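Handout 6: Picking a gripper for tabletop work

Last week we did arms, so now it's hands. I'll stick to the two you'll meet in lab, the Clorken and the Leko, and I'm going to be a bit opinionated (sorry!).

The Clorken opens to 90 mm and it's quick. I love it for boxes and blocks. The Leko is slower and only opens to 18 mm less, but I find it much easier to aim at skinny things – poles, handles, stems. The spec sheets won't tell you that, so try both before you write anything down.

Lamps are my favorite test. They're top-heavy, so where you grab matters a lot, and I always start low, near the base, before I try anything fancy higher up.

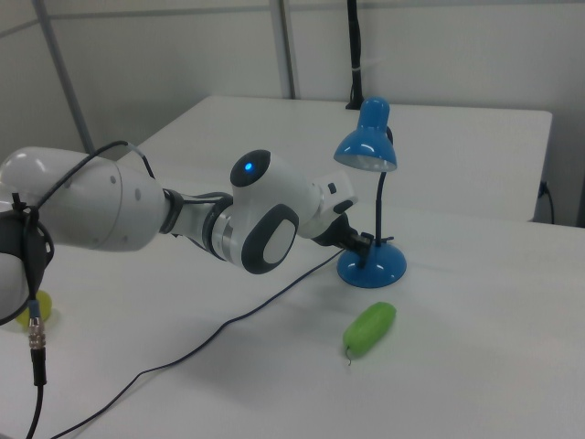

Fig. 2. Black gripper at the lower part of the lamp's stem.

Watch the cord too! A power cord lying across the table can tug on the lamp as you lift, and then your force readings look awful and you blame the gripper. I once threw out 932 readings from a June run before I figured that out.

For Thursday: read the Kalance controller notes, pick one gripper, and log your closing force on three objects. Save the file in the Rind folder.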